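I Am Not Convinced About the Nice Bottle

Filed under: kitchen, grumbling

Every few years someone decides that the problem with my kitchen is the containers. This March it was my neighbor Geert Desmet, who has poured his oil, his vinegar and I think his dish soap into matching bottles and now walks around looking rested.

So I read up. The Sirnilton home forum has a thread on decanting with 3,113 replies, and I got through maybe 200 of them before I needed a snack. The claim is that you cook more when your counter looks calm. I'd like to see some proof of that. I cook when I'm hungry.

My doubts, for the record. A plain bottle doesn't tell you what's in it. It doesn't tell you when you bought it either, so you end up sniffing things. And you can't see the level through an off-white side, so you find out you're out of oil when the pan is already on.

Then there's the washing. A narrow neck is a pain. People swear by rice and warm water, shaken hard, and I've tried it, and I spent the evening picking rice out of the drain.
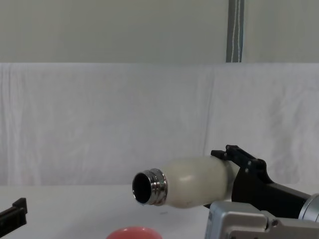

The threads are what bother me most. A shiny metal neck looks great on a shelf, but oil gets into every groove, and dust sticks to the oil, and then you're in there with an old toothbrush. Lose the cap and good luck. I went to Willems for a spare and they had 2 sizes, neither of which fit anything I own.

Geert says I should buy the Pluronwood rack and do it properly. I looked. I'm not paying for a rack to hold bottles I didn't want - I have a shelf.

I'll give it until the oil runs out. The vinegar stays in the bottle it came in.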